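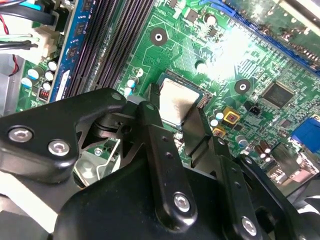 Zarnwood Computer Reuse Club
Minutes of the October general meeting

Meeting opened at 7:05 p.m. in the lower room of the Zarnwood Library. Jinlong Hou in the chair. The secretary took notes. Apologies were received from two members.

1. Minutes of the last meeting

Accepted with one correction. Item 4 should have said that the spare monitors go to the Yuan Street site, not to the library. The secretary will fix the copy in the binder.

2. Money

Opening balance was $1,478. After the table sale and the electric bill the closing balance is $1,677. The bill was higher than in the spring. A member asked if the bench heaters are being left on overnight. The chair said the timer has been replaced and he will look at the next bill before anything else is done.

Dues stay at their present level. Three members have not paid for this year and will get a reminder by mail.

3. Lease on the Yuan Street site

The landlord has offered another year at the same rent but wants the back hallway kept clear. At the moment it holds boxed keyboards and the old shelving from the school. Agreed to accept the lease. Agreed that the shelving goes to scrap and the keyboards move to the upstairs closet. Work night for this will be set by email.

Discussion of whether we should ask for a key to the side door. Left for now.

4. Desktop requests

There are 49 requests on the list, most of them from families with children in middle school. We have enough cases and power supplies. Memory is the shortage. Members who have matched pairs at home are asked to bring them in, labeled with the size.

It was proposed that nobody be given a second machine until the first-time list is cleared. Carried, one against. The member against asked that it be noted that home care workers sometimes need one for the office and one for the house. Noted.

5. Inventory software

We have been on the trial of Listider for the summer. Those who do intake like it. Those who do the repair bench find it slow to enter parts one at a time and have gone back to the paper tags. Dasora was looked at as the other choice, but it needs a server of our own.

Agreed to stay with Listider through the winter and to use it for whole machines only. Loose parts stay on paper. The chair will write up one page on how to fill in the intake form, as the "condition" box is being used in at least four different ways.

6. Data wiping

Reminder that a drive without a signed wipe slip does not leave the building. Two drives were found in the outgoing bin last month with no slip. Both were pulled and wiped again. The outgoing bin will be moved next to the wipe station.

7. Winter classes

The library can give us the lower room for four evenings. Topics will be email basics, passwords, moving photos off a phone, and one open evening for questions. Handouts to be printed in large type. Print run of 100, paid from the general account.

8. Other business

The coffee maker leaks. A member will bring one from home.

The parking lot is to be repaved and we should use the street on the north side until the cones are gone.

Meeting closed at 8:40 p.m. Next meeting is in the same room at the usual time.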